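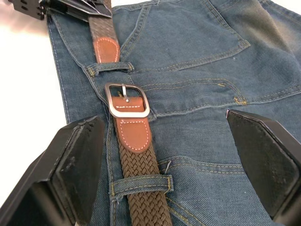 How often do the finger pads on the two-arm cell need changing?
Every 200 cycles on belt work, sooner if the edges have gone smooth. Wipe them at the start of each day anyway.

Thursday. In at 7, cell was still powered from last night, which I've asked people not to do. Homed both arms. Left fine. Right one stopped short of its mark by a hair and then said it was home. It was not home. Did it again, same.

Counter on the right gripper at 944. So that set of pads is way past it, my fault, I skipped the change in the rush before the Clisano visit and then forgot to write it down anywhere. New pads on both sides, two tiny screws each, dropped one, found it in my shoe.

Wiped the wrist cameras too. Thumbprint on the right lens, big one, probably mine.

Then the belt job. Still the same thing, get the end of the belt through the loops on the denim, one arm holding and the other pulling. Braided belt is easier to grip than I thought it would be, the fingers bite into the weave. The loops are the trouble. If the cloth lifts at all the loop goes flat and there's no hole to push into. Lowered the left hold height a bit. Then a bit more. Need to stop fiddling and log the values – wrote the first one on my hand, washed my hands, so that's gone.

Firkasley office rang in the middle wanting the uptime number for December. Told them 71 percent, which is what the log says, and the log includes the two days the cell was off for the wiring. They'll want it redone without those. Tommorow.

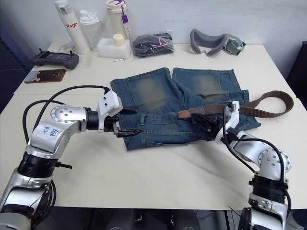

What should be checked first when one arm homes short?
Look at the cable run before touching any settings. A cable pulled tight over a joint can hold the arm back enough to throw off the home position.

Should have read my own notes. Spent most of the morning in the settings, and it was the cable. The right one had been tied down too near the wrist and had no slack left once the arm reached out. Cut the tie, gave it more loop, tied it again lower down. Homed first time. Homed again. Five more times becuase I didn't believe it.

Now the loop hangs lower than I like and I can see it snagging on something one day. Put it on the list. List is long.

Lunch at the desk, cheese roll, bad coffee. The Gautam build finished while I was eating so loaded that. Seems the same as the old one except the stop message is now in capitals.

Calibration after. Both grippers to the seam between the two table panels, touch, back off, write it down. I like using the seam, it doesn't move, tape does. Left was out by less than a millimeter. Right was worse, as expected with new pads on, so put the offset in and saved it under today's name. Saved a copy on the stick too this time.
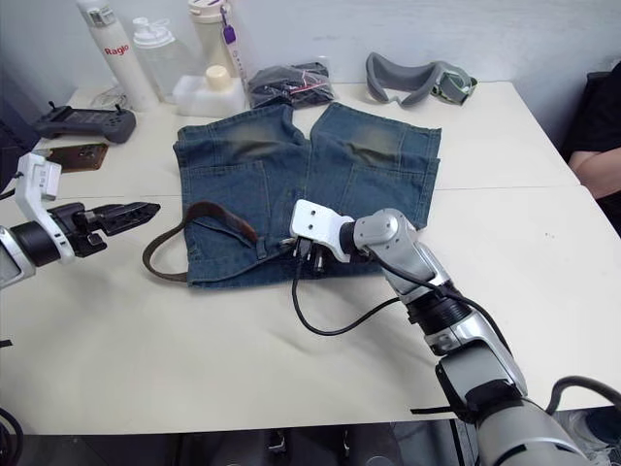 3 min read

Afternoon. Eight runs, slow speed, hand on the stop. First couple were rubbish, belt end kept folding under. Opened the right fingers wider on the approach and that helped. After that it went better, though the last loop still wants a second try nearly every time. Maybe the approach angle. Maybe the belt. Don't want to change both at once like last week and learn nothing.

Fan on the controller cabinet is making the noise again. Filter was gray fluff all over, denim I suppose. Vacuumed it. Quieter but not quiet.

Order more pads. The Tustthorpe place has them, about a week to come, and the last packet had the wrong screws so ring them, don't email. Also cable ties, the wide sort, and lens wipes.

Put a sticky note on the cabinet with the pad count on it, starting from zero. Powered down properly, both arms parked, lights off. Missed the early bus. Leg hurts from kneeling under that table.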